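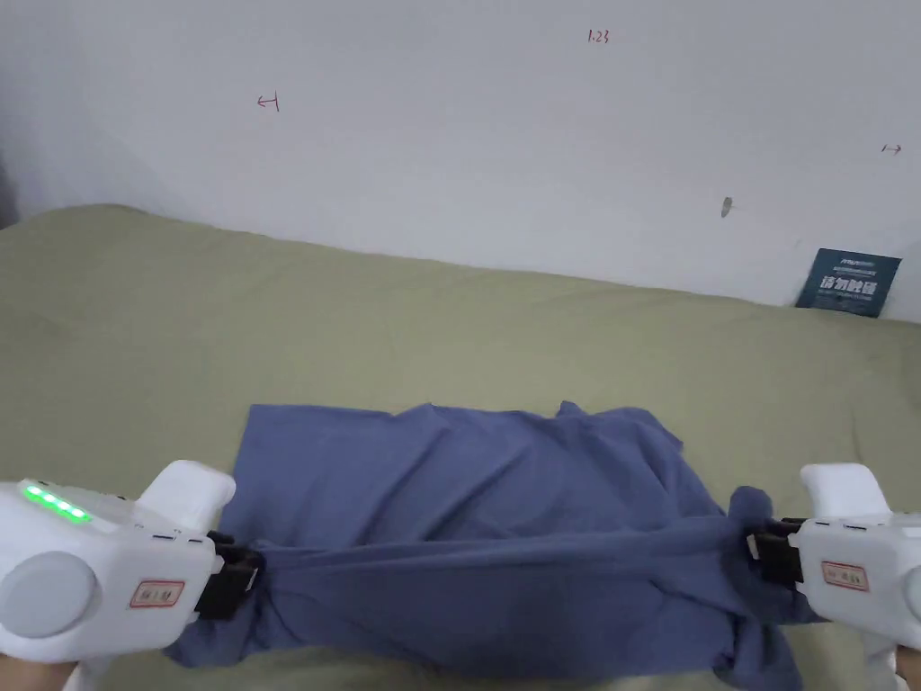
Ticket 266 - right gripper drops out of recording partway through a fold
Project: Hutapea (student cloth folding project)
Opened by: Azlan Pasaribu
Assigned to: Emiliano Nieto
Status: open, workaround in place

Azlan, 10:20
Run 141 saved with left gripper data only after the first fold. The right channel goes flat and stays flat. No error in Udix. Run 239 did the same, so it isn't a one-off.

Emiliano, 10:55
Did you restart both grippers between runs, or just the recorder?

Azlan, 11:05
Just the recorder. Restarted both now and the next 2 runs saved fine.

Emiliano, 11:40
Looked at the log for 141. The right gripper loses its connection and Udix keeps writing the last jaw width it had - that's the flat line. It should stop the run. I'll raise that part separately.

Azlan, 13:15
Swapped the left and right cables at the hub. The fault stayed with the right gripper, so I don't think it's the cable or the port.

Emiliano, 13:30
Agreed. Please don't update the firmware yet, I want to read the settings off it first. Until then restart both grippers before each run and check the right channel moves when you squeeze. Mark 141 and 239 as bad in the run sheet but keep the files.

Azlan, 13:50
Both marked. Leaving this open.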